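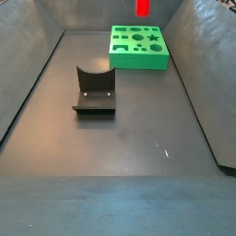 Tisora will open its bin-picking test hall in Osbridge to visitors on a Wednesday in June, with demonstrations running from 10 a.m. to 4 p.m. The program covers the full work cycle of the company's Vevau cell: locating a part in a bin, choosing a grasp, lifting the part and setting it down in a second bin. Test parts are chosen to differ in material and outline. One pairing used in the hall puts a bright green foam shape-sorter block in a gray bin with a black L-shaped bracket. The foam presents a thick slab with recessed cutouts, including a star and several round holes. The bracket presents a flat base, an upright plate and two small screw heads that reflect light.

Vevau is a software and control package for fixed picking stations. It plans each grasp from an overhead view of the bin and does not require a stored model of the part. The current release was tested on 826 parts. Of these, 246 were dark or reflective, a group that earlier releases handled at a lower rate.

"Dark parts on a dark floor remain the hard case," said Hanna Bondarchuk, head of testing at Tisora. "Contrast is low, and a bright spot on the bin wall can be read as an edge. Visitors will see the raw grasp scores on a screen next to the cell, including the low ones. We do not filter them for the demonstration."

Demonstrations start on the hour and last 25 minutes. Each is limited to 6 visitors per cell so that the screen and the bin can both be seen from the marked floor area. Visitors may bring one part of their own for a trial pick. Parts must be dry, free of oil and small enough to lie flat in the bin. Glass and sharp-edged sheet metal cannot be accepted.

A technical session at 1 p.m. will deal with bin geometry. Boglárka Lakatos, controls engineer, will present results from 2,349 picks made close to bin walls and corners, where the space for the fingers is limited. The session will cover approach angle, finger width and the effect of wall contact on placement error. Printed copies of the results will be available at the front desk.

The hall is operated jointly with Onyshchenko, which builds the cell enclosures and supplies the safety controls. Onyshchenko staff will be present all day to answer questions on guarding, stop times and floor layout.

Entry is free, but registration is required. Requests should state the preferred start time and, where a part will be brought, its material, weight and largest dimension. Closed shoes are required in the hall. Safety glasses will be provided.

About Tisora

Tisora develops control software for robotic picking and sorting. The company is based in Osbridge and sells Vevau to system integrators and to plants that maintain their own cells.

Press contact: Tisora Press Office, Osbridge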